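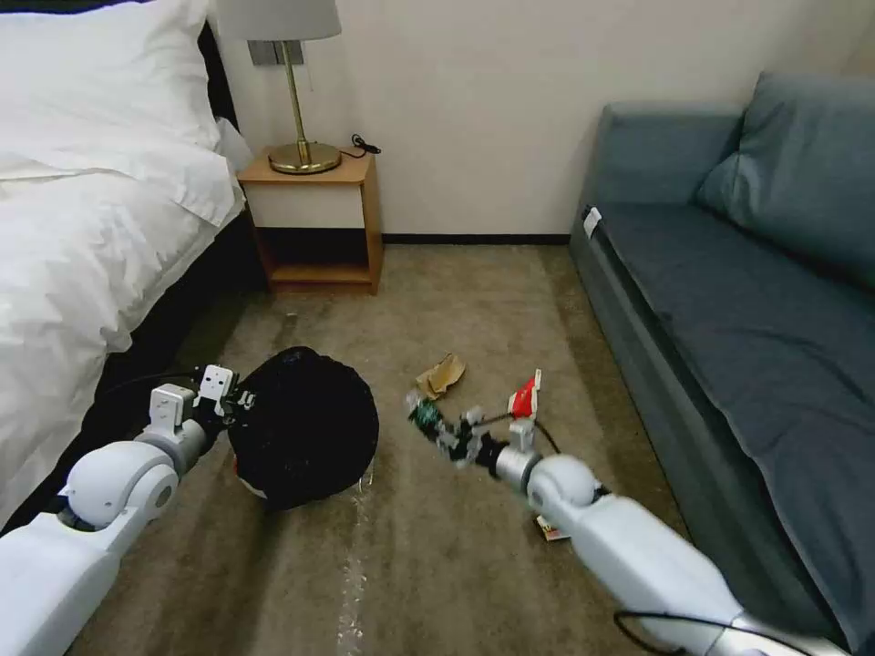 Zastport, May 24, 2025

So this is my write-up for the bedroom cleanup task, which our team calls Dratcombe (don't ask, Santino Ojeda picked the name and it stuck). My part was the two-arm policy: left gripper hangs on to the top of the trash bag, right one goes after the wrappers, paper and cups on the carpet.

We collected 50 teleoperated demos and I trained on 1,343 short clips cut from them. My first version learned both arms as one big action, and it was kind of a mess! Whenever the right arm reached far out toward the sofa, the left would drift along with it and tug the bag across the floor. For the second version I gave each arm its own action head and added a small penalty whenever the holding arm moved during a reach. The drifting pretty much went away, and I only needed 3,000 more training steps to get there.

Crumpled paper is the easy stuff. Flat packaging is still my nemesis, and clear plastic film is worse (the depth readings on it are garbage). Out of 11 full test runs, every one that failed got stuck on film or something flat.

In July I want to try a slower, lower approach angle for the flat pieces, and Santino wants to redo the fingertip pads.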